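Folding short sleeves to a fixed width

I changed the way I fold short-sleeved shirts in January, when I measured the drawer and found it was 300 mm deep from front to back. My old bundles were wider than half of that, so a second row never went in. The current method starts with the shirt spread out and the wrinkles worked toward the hem. The collar end goes to the left. I don't bother squaring the shirt to the surface; a diagonal lay gives more room for the sleeves.

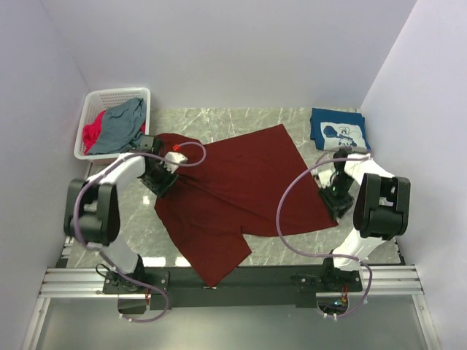 Maroon shirt laid out, blue one already folded, the rest in the basket.

Long creases matter more than small ones. A soft wrinkle disappears inside the bundle, while a crease running across the body pulls the side fold out of line and the error doubles with each fold after it. Bunched sleeves have the same effect. I pull both out flat before touching the sides.

For a printed shirt I finish with the panel facing out. The panda-like face on the blue one can then be found without lifting the whole stack. 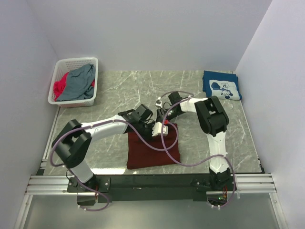
Plurner Laundry and Linen Club

The dark red cloth is folded here. My target for a finished bundle is 3 fingers narrower than half the drawer. Ingegerd Magnusson, who writes the club's linen notes, folds to a card template cut at 157 mm and gets a more regular stack than I do. Her template is too wide for my drawer, so I trimmed mine.

Heavier jersey springs open at the last fold. Pressing it for a few seconds helps, and so does standing the bundles upright with slight side pressure. I have not tested this on anything with buttons. Polo shirts are next, once I have cut a second card.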